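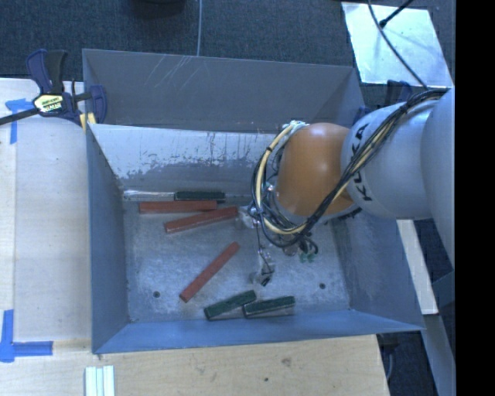 Gripper trial, bin cell — progress to end of May

For the Stivard project board. Short one this time, the full log goes in with the next claim.

Where we are

Cell is up and running on the KUKA. Metal bin clamped to the bench, corners taped out so it goes back in the same spot if anyone knocks it. Test parts are the red bars, the green blocks and the silver pieces, all agreed at the last meeting. Two grippers compared so far, the Rultodel and the Lisero. Third one (Villaseñor) still on order.

Rultodel fingers

Good on the red bars, also when two are lying close together. Poor near the walls. The bin sides slope and the fingers foul on them before they get down to the part, so anything lying along the back wall gets left till last or skipped. We tried coming in at a steeper angle, helped a bit, made the cables pull. Fingertips have been reground once.

Lisero

Slower but gets closer in. Happier with the green blocks than we expected. Drops the silver piece more than the other one does — we think it's the tip surface, spare tips with a rougher face are here but not fitted yet.

Camera

The silver pieces are the main headache. Shiny part on a scuffed grey floor, and the software either misses it or finds two of them. Changing the exposure fixed that and then broke the dark green blocks. Currently taking 2 shots per pick, one for each setting, and merging. Costs time but the misses are well down. Also had it reporting one of the holes in the bin floor as a part, so both holes are now masked out.

Cables

Dress pack still needs sorting. The loop by the wrist is bigger than we'd like and it limits how far we can turn the last joint. Lost most of a Friday to this. New ties and a shorter hose are on the list, should of been done in April.

Numbers

Best run with the Rultodel was 18 clean picks before a stop. Lisero managed 11. Not a fair comparision yet as the Lisero was run before the camera change, so it will be repeated.

Spend

Within budget. Only overspend is clamps and fixings, small. The Villaseñor invoice will land in the next period, not this one.

Next

Fit rough tips to the Lisero and rerun
Shorten the hose, redo the ties, recheck reach into all four corners
Villaseñor onto the arm as soon as it turns up
10 full bins per gripper, same camera settings throughout

What we need from you

A yes or no on swapping the bin for a straight-sided one in the last stage. Easier for us — but the sloped one is nearer to what the end users have got, so our vote is to keep it. Need an answer before the long runs start please.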